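Kunine Handheld Demonstration Grippers (Pair)

Supplied by Boateng. Product information revised 20 January 2021.

The Kunine is a pair of handheld grippers with which a person may show a task to a robot directly, using their own arms. The operator holds one unit in each hand and carries out the work at natural speed. The recorded movements are then prepared for the robot with the Pratesow software, a licence for which is included in the purchase price.

Each unit is held by an upright handle below a white housing. Green indicator lights on the housing can be seen by the operator during use.
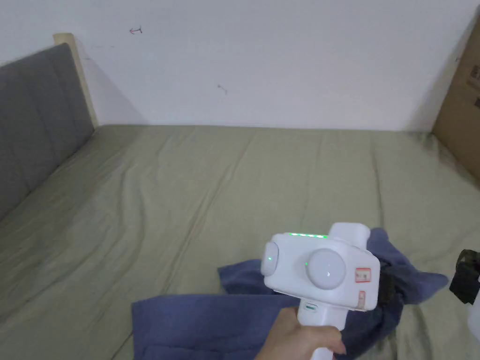 Units are supplied as a matched pair and should be kept together. Customers who hold more than one pair are advised to label every unit, and to enter the same label in Pratesow before the first recording. Recordings made with units from different pairs can be imported, but must be calibrated again before they are used for training.

Suitable tasks

The Kunine is intended for household and light workshop tasks in which both hands take part: folding and spreading cloth, sorting small goods, opening bags and laying tables. It is not intended for hot surfaces, liquids or powered tools. For cloth work, Boateng recommends that the operator take hold close to the edge of the fabric and keep both units within view of the head camera.

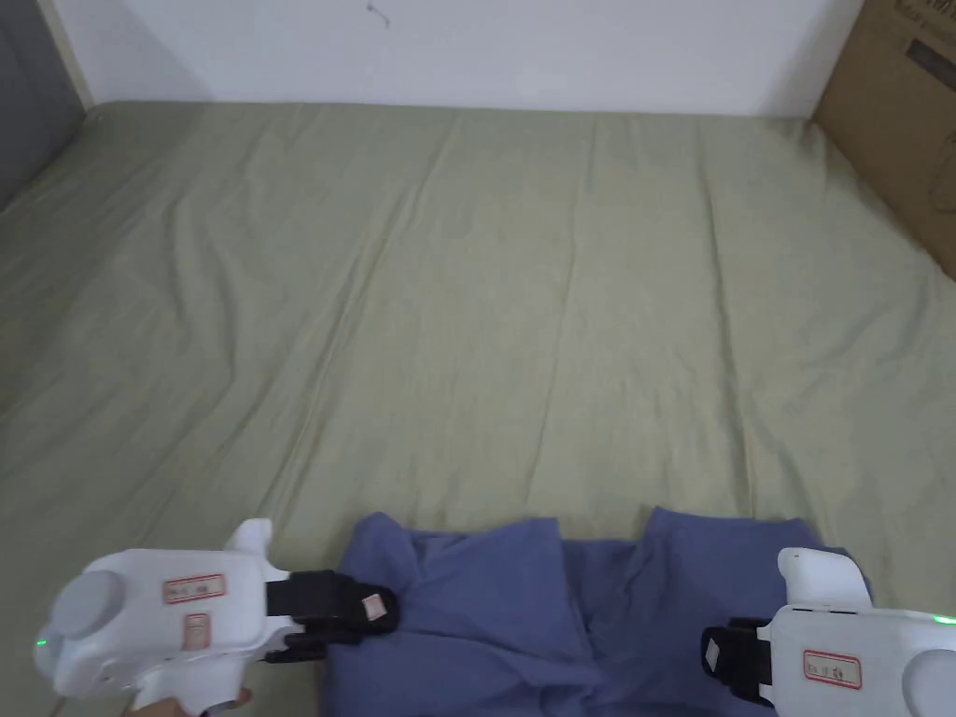

Two handheld grippers holding opposite sides of a piece of blue fabric on a bed.

Recording a demonstration

A new operator should allow 40 minutes for the introductory exercises. We suggest at least 12 demonstrations of each task, with the starting position of the object changed between them. Demonstrations in which the object is dropped should be marked as such in Pratesow and need not be deleted.

Supplied with each pair

Left and right units
Charging stand and mains lead
Pratesow licence, 3 users
Printed operator's guide

Compatibility

Demonstrations may be exported to the Druvine two-arm platform without conversion. For other robots, please send the arm and gripper specifications with your enquiry.

Ordering and support

Orders received before the end of January will be dispatched in February. The equipment is covered for 5 years against faults in manufacture. Replacement finger pads are treated as consumable items and are ordered separately.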